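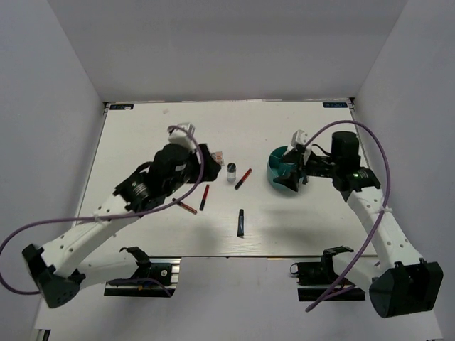 Yaowalak Phromma objects that a planner should never be asked to fix a bad pose estimate, and these notes take the same position.

5. Two-arm pick planning

Each arm plans in its own base frame. Before a joint plan is accepted, check both paths against one shared collision model, held object included.

Slim items (pens, tubes) need a yaw estimate. A position alone is not enough — the jaws must close across the long axis.

Replan limit: 2 per grasp. After that, return to perception.

Reading: Drimska manual, p. 43.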